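To: equipment-planning list
From: Poonam Maurya
Subject: Re: Second-year allocation, hand-held grippers

Dear colleagues,

Paraschiva Lungu wrote:

> The draft budget lists 44 replacement finger pads and a further
> two pairs of grippers from Vusero. Before I forward it, could you
> confirm whether the pads are a recurring cost, and whether the
> Salminen quotation is still under consideration? I should also
> like to know what kind of work the new pairs are intended for.

Thank you for these questions, which I shall take in order.

The pads should be entered as a recurring cost. They are consumables, and the Pesodis project used more of them last year than had been allowed for. I have moved the line from capital to running costs and set it at 300 pounds a year, subject to review in January.

The Salminen quotation remains open. It comes to 851 pounds per pair, excluding delivery, and is lower than the one from Vusero. The difficulty is that Salminen fingers do not accept our present pads, so the existing stock could not be carried over. Unless members object, I propose to keep to Vusero for this round and to ask Salminen for a loan pair before the next.

As to the intended work, both new pairs are for garment handling on household tables - chiefly sleeves, collars and cuffs.

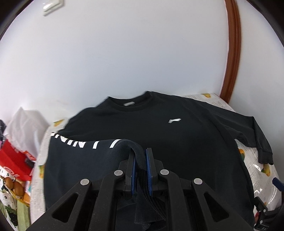
Sweatshirt sleeve held between the padded fingers, Pesodis garment work.

Printed and ribbed parts of a garment are included in the task list, together with plain fabric, and the requirement for padded fingers in the specification should therefore stand.

One item is still outstanding. Zilico has not confirmed whether its service agreement can be extended to the new pairs. I have left that line blank and would ask that the draft not be forwarded until the figure is in.

Comments on the pad allowance may be sent to the list or to me directly.

Yours sincerely,
Poonam Maurya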